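Taking a Dell tower apart in an order that can be reversed

Posted 1st April in Hardware, Storage

I have a folder of half-written notes on desktop teardown and this is the one that got long enough to post. It covers a Dell tower of the ordinary office sort, laid on its side with the panel off, and it is mostly about sequence. Tools are a magnetic No. 2 Phillips, a plastic spudger and a wrist strap. Everything else stays in the drawer.

The usual advice is to remove whatever is on top. With a tower on its side, almost everything is on top, so the advice doesn't help much. What does help is sorting parts by what they are attached to. A drive in a caddy is attached to two cables and a plastic clip. A memory module is attached to nothing except its slot. The processor is attached to a retention lever, and before that to a heatsink and before that to a fan. The power supply is attached to all of it.

My order for this type of case:

Power cord out, then hold the power button for 10 seconds.
Side panel.
Expansion cards.
Data cables at the drive end, then at the board end.
Drives.
Memory.
CPU cooler, CPU.
Power connectors, power supply.
Board, if it really has to come out.

I used to put the cooler first, to get the bulk out of the way. I stopped because it exposes the socket early, and every later step then happens above an open socket with a screwdriver in hand. On this machine I broke my own rule because the processor was what I wanted to inspect, and I spent the remaining steps being more careful than I like to be.

Cables deserve their own paragraph. The twisted pairs and the flat data cables in these cases are routed along the chassis wall and under the lip of the metalwork, and the routing matters for closing the case again. A flat cable that has been folded down into a tight bend for years keeps that bend. If it is straightened for convenience it will not lie flat afterward, and it ends up under the edge of the panel. Leave the bend in. Pull at the connector body, press the latch if it has one, and let the cable stay where it is until the drive is clear.
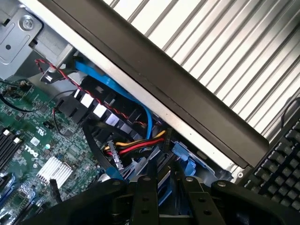
The other cable problem is length. Front panel leads in particular are cut so they just reach, and if the first one you disconnect is the shortest, the remaining ones hold the bundle away from its header when you come back. I disconnect from longest to shortest and reconnect the other way around. It saves perhaps a minute, but it is a minute of not swearing.

Next, where the parts go. For a long time mine went on an antistatic bag on the desk, in a row, and the row got disturbed by elbows. A tray with shaped positions is much better: a square recess for the CPU, long slots for memory, something upright for a card. The print I started from is called the Fudley tray, from a parts library called Yammine that went offline in February. I have the files saved and will put them up again if I can find the license text. The posts are taller than they need to be. The memory slots have a clearance problem at the ends, where the first layer flares out, and a few strokes with a flat file cure it. Print it in a flat color - shiny filament makes small screws very hard to find.

Cards should stand on edge if possible. Lying flat, a card rests on its own solder joints or on the tallest capacitor. Upright, it rests on the board edge and takes up far less room on the table.

Drives next. Dell's blue plastic caddies divide people. They flex, and flexing is how they work: the two sides squeeze in, pins on the inside face engage the screw holes in the drive, and the caddy slides into the bay until it catches. No screws at all. The common mistake is to squeeze one side harder than the other, which turns the caddy slightly in the bay and jams it. Equal pressure, then straight out along the rails. If it stops halfway, push it back in fully and start over. Don't rock it.

Take the drive out still in its caddy and leave it there unless you are replacing the drive. Plastic pins wear a little every time. Keep the label side where you can read it and write down the serial number before the drive goes anywhere. I log mine in a plain text file I call Erus, one line per disk, and it now runs to 41 lines.

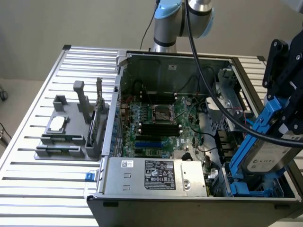

Wikureo wrote in by mail after reading the draft of this section, and disagrees on the caddies: take the drive out every time, check the pins, and throw the caddy away if any pin has gone white at the base, as a stressed pin will let a drive hum against the cage. Fair point. I had put that kind of hum down to fans in the past and never looked at the pins. I still would not pull a healthy drive from a healthy caddy every time, but I have added "look at the pins" to my list.

Memory is simple and still gets botched. Open both clips on a slot before touching the module. If only one is open the module lifts at an angle and the last contacts drag. Note which slots were populated, too. Boards of this type have a preferred order for pairs, and a machine that boots with 2 modules in the wrong slots will often run them in single channel mode without complaint, so the error can sit there for years.

With the CPU out, close the lever over the empty socket and cover it. An open land grid socket is the most fragile thing in the whole case. A bent contact can be straightened under magnification with a fine needle, and I have done it on a board with 1,166 other things wrong with it, but I would not plan on it. Hold the processor by its edges and put it straight into its recess.
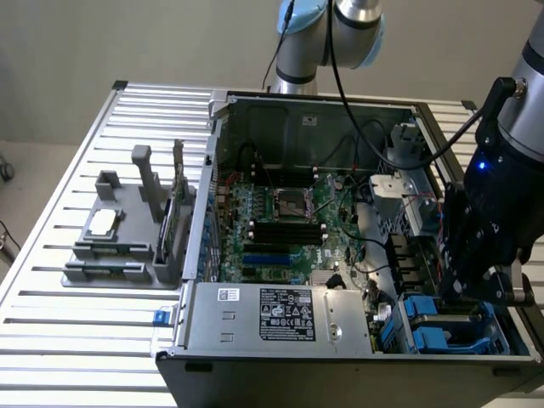

Case on its side, CPU socket empty, card upright in the tray.

Power supply last. The wide connectors on the board need a thumb on the latch and a slow pull, and the board should be supported with a finger beside the connector so it doesn't bow. I read the label on the supply before refitting and copy the rail ratings onto a piece of tape on the inside of the side panel. It's easier than taking the supply out again to find out whether a card will be too much for it.

Reassembly is the list above from bottom to top, with two changes. Data cables go on at the board end before the drives go in, and I power the machine once with the panel off to see that the fans turn and the disks are detected. Then shut down, cord out, panel on.

Still to do: fix the slot flare in the tray model and add a shallow well for screws.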